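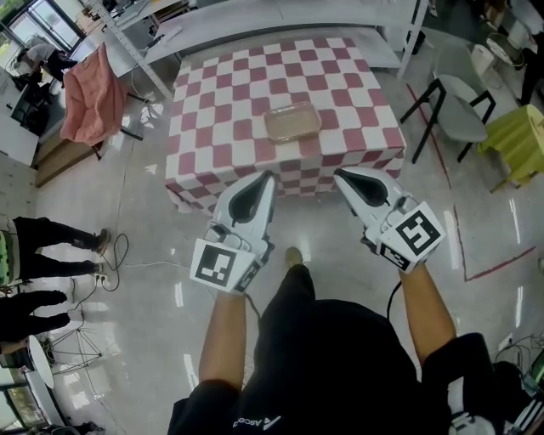 The covered market in Plundine is getting its bake-off back! After two years without one, the town's pie and casserole contest returns in September, and entries are already coming in faster than the organizers can file them.

Viorica Rusu, who ran the last contest and is running this one too, confirmed the date change in the August 2019 town newsletter. It used to fall in early summer, right when half the bakers were away and nobody had decent plums. The fall slot means plums, apples, the first pumpkins and (if the weather plays along) late blackberries from the hills above Onu.

There are two classes this time, sweet and savory. Anything baked in a dish counts, so cobblers, gratins and bread puddings are all welcome alongside the pies. Bakers can enter both classes but only once in each, and dishes need to be at the market by 9 in the morning with a name taped to the bottom.

The prize money is the big news. A collection held over the winter in Plundine and neighboring Irnel brought in 2,070 euros, enough to pay for the hall, the ovens and a real first prize in each class. Last time the winner went home with a rolling pin and a round of applause.

"I still have that rolling pin and I use it every week," said Mircea Chiriac, whose leek and potato pie took the savory class. He plans to enter again, with the same pie. "Why would I change it?"

Judging starts at 11, with Gheorghița Stanciu and Liviu Pop doing the tasting. Once they have made up their minds, whatever is left goes out on the long tables for everybody, and if past years are any guide it will go quickly. Bring your own fork!

Entry forms are at the Plernano bakery counter and the library front desk. There is no fee, and children can enter with an adult.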